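From: Zsolt Boros
Date: December 29, 2019
Subject: Re: [bruvby-list] Visit to the Prarar workshop, who went?

Flor Apaza wrote:
> I could not come to the open day at Prarar in September because I was
> traveling. Can somebody who went write a few lines? I would like to
> know if they let visitors try the hand-held grippers, and if the
> fingers are still the old flat ones. Our group must decide soon
> if we make a second pair.

Dear Flor, dear all,

I was there with Rukhsana Shaikh, so I will answer for both of us. Excuse me that it comes so slowly, I wanted first to find my notes.

Yes, visitors could try. Sizwe Hlongwane gave a short talk at the beginning and after this we went to the tables in groups of 4. Each person got one gripper and ten minutes with bathroom and kitchen things. The flat fingers are gone. Now they use wedge pads with a rough black surface on the inner side, and the pads sit on plastic arms with brass bushings. I asked what the rough material is and Sizwe promised to send me the name, but I did not receive it yet.
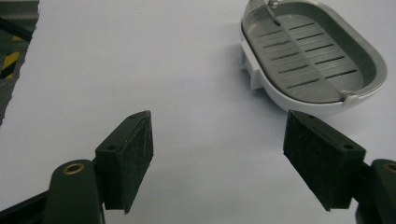 For me the most difficult was to keep the wrist at the same angle when I closed the fingers. I come always too low and touch the table with the tips. Rukhsana did it much better, she said it is like using big tweezers and one must look at the object and forget the hand. We both found that an object with a rounded side wants to turn away if you do not take it near the middle.

In the second hour they showed the arm repeating what people had done by hand. They have 2,730 recorded tries until now, and the arm was trained on these. It made 13 attempts in front of us. Some were good and some were not, and I liked that they did not stop the demonstration after a bad one.

About your decision: I would wait with the second pair until we know the pad material. Ferenc Barta has the drawings of the old arms, and I think the holes for mounting are in another place on the new ones, but please check this with him.

Is there a plan for another visit? I would go again.

With best regards,
Zsolt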